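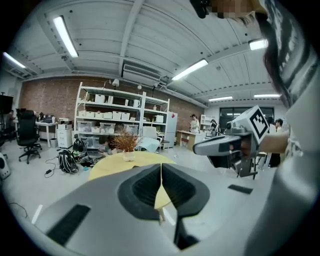
2. The existing workshop

The room we were given to study is the workshop used by the Nindard course. It has a corrugated ceiling with metal beams and one long wall of red brick. Storage is on tall white metal shelving in front of the brick, with a white refrigerator next to it. A desk with a printer and a drawer cabinet take up the left side, and there is a round table for group work.

Our brief was to propose a better storage layout without buying new furniture and without drilling into the brick. The budget was 50 pounds, to cover labels, card dividers and any replacement lids.

2.1 What is stored

The shelving holds white bins, clear plastic boxes and cardboard items. The clear boxes caused few complaints in our survey. The white bins were the main problem, as users had to pull them out to check the contents. We sent the survey to everyone with a key and received 62 replies. Most people said they looked in at least one wrong bin before finding what they needed. Several also said they kept their own supply of screws and tape in a bag - this explains part of the reordering that the Geten stores office had asked us about.

2.2 Proposed changes

Heavy items go on the lowest shelf and paper goods move to the drawer cabinet, next to the printer. Each white bin gets a printed label on the front, with a letter for the shelf and a number for the position. The same code goes in a list kept on the desk. We looked at the Sobczak colour system used in the Inosmont building, but decided against it. Colours are hard to tell apart under fluorescent light and it would need a key on the wall.

2.3 Measuring and limits

We measured the shelving before drawing the plan. The clear space in front of it has to stay at 1000 mm so that two people can pass with a box. This rules out turning the desk round, which was our first idea. The round table can stay in use, but chairs must be pushed in at the end of a session.

The fridge was left out of the plan. It belongs to the department and we did not get permission to move it.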